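A Visit to the Olis Workshop

Reading time: 2 min

In April I took the early train to see the shared workshop Olis, where Vilgot Isaksson and four other members are building a robot with two arms. I had written to him many times about my own small arm at home, and he answered always with patience, so I was happy to finally see the real thing.

The workshop is in the cellar of an old bakery. You go down 25 steps and then you smell solder and coffee. Each member pays for a shelf and a key. The robot has the name Trasitz, and it took them two winters to come so far.

Vilgot explained me first the wiring, which he has done again from the beginning after one bad connector stopped everything. The control board is from Lerard, bought used. The software they write themselves in the evenings, and they do not agree about all of it! I asked if I may try the controls. The left arm went where I wanted, the right one less so, and I was sweating after five minutes.

Their big task for this spring is towels. I thought it would be easy work for a machine, but a towel has no fixed shape, and thick ones are the worst. The fingers must close on a fold and keep it while the other arm looks for its own place to hold. Vilgot prefers black fingers with narrow tips. A member called Shao wants wider ones and has already drawn them.

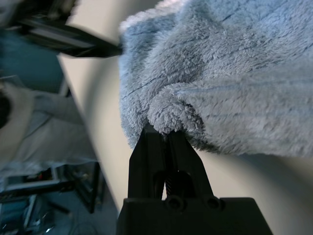
How to Visit

Write first, because the door is locked in the daytime. Evenings after 5 are best. Bring warm socks, the floor is cold.

Contact | Copyright Olis Workshop Visits | Back to top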